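Chip and pin at the stalls: Trinidad Sosa on getting 41 market traders off cash
21 July 2025

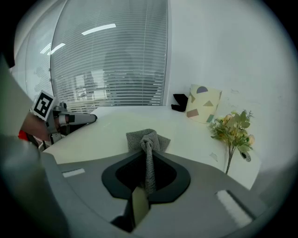 What does a small trader need before taking card payments? A business bank account, a card reader and a phone signal that doesn't drop out at midday.

That's how Trinidad Sosa puts it, anyway. She looks after payments for the covered market at Ponham, and when we spoke she had a reader in one hand and a sandwich in the other. Quick chat, she had a trader waiting.

The market has 41 stalls. Two years ago 15 took cards. "The rest had a biscuit tin," she says. "Nothing wrong with a tin. But people stopped carrying notes and the takings went down with it."

First go was with a supplier called Stelto. Cheap readers, monthly fee, long contract. Sosa is careful here. "The kit was fine. The contract wasn't. Three years, and you paid the fee in January when half of them don't even open." They got out of it. Took a while.

Now most are on Pletholm, pay per sale, no monthly charge. Money lands next working day, which matters if you're buying stock at five in the morning.

Fraud? Less than she expected, though the worry never goes off completely. Her main headache is refunds. Someone buys on one card, comes back and wants the money on another. "Always back to the same card. Always. I've got it on a sign." She had one trader, Baranauskienė, cheese and smoked fish, who lost 600 pounds to that trick in a single month. Three refunds, all to a card that hadn't bought anything. "She rang me at night. She was more cross than upset." Baranauskienė now has a passcode on refunds and is the only one who knows it, so her son has to ring her. He isn't keen.

What about the signal? A sigh. The roof is metal and the far end is hopeless. Offline mode helps but then the trader carries the risk if a card is declined later. Sosa tells them to set a limit of 34 pounds on offline sales. Why 34? "Dearest thing on the flower stall, that's all. It stuck."

Wifi for the whole building is due in August. She's seen the qoute and won't tell me what it says. After that she wants stock and sales on one system, so people arent copying figures out of a notebook on a Sunday night. Some are up for it. A couple still want the tin, and she says they can keep it.

Then the trader came back, reader frozen, and she was off.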